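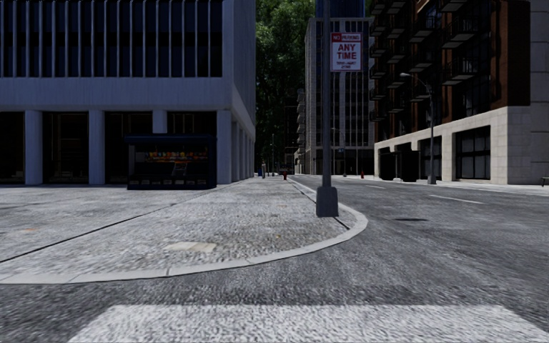
Can machines do household or shop-floor chores yet?

A few of them, one at a time, in places laid out to suit the machine. A floor washer can cover a warehouse aisle overnight. A machine that clears a table, loads the dishes and then takes the rubbish down to the street is still a matter for the laboratory.

Chapter 9. Errands and Other Chores

9.1 What counts as a chore

In this book a chore is a job with a known end state and an unknown start state. Fetching a parcel is a chore by this definition, and so is posting a letter. Both involve a stretch of travel between two spells of handling, and the travel is usually the easier part. Noreen Magsi's Gumthorpe trials kept separate scores for the two, a practice followed here.

9.2 Street errands in simulation

The Kollum simulator is used for all exercises in this chapter. Its street blocks have kerbs, pavements, crossings and street furniture such as hydrants, lamp posts and a mailbox. In the Idel task set each run begins on the pavement and is stopped after 20 minutes of simulated time. Contact with a fixed object ends the run at once.
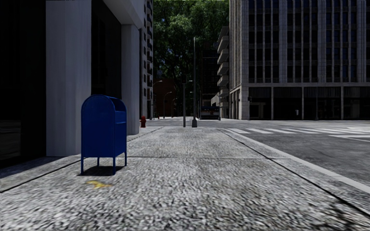
Why is a chore learnt in simulation often done badly outside it?

The simulator leaves things out. Friction, worn hinges and soft packaging are costly to model, and a controller tuned without them grips too hard or lets go too soon. Soomro's method varies these values from run to run. It was applied to 2506 runs of 2 tasks, and handling errors fell in both. Travel errors hardly changed. Section 9.3 gives the method in full.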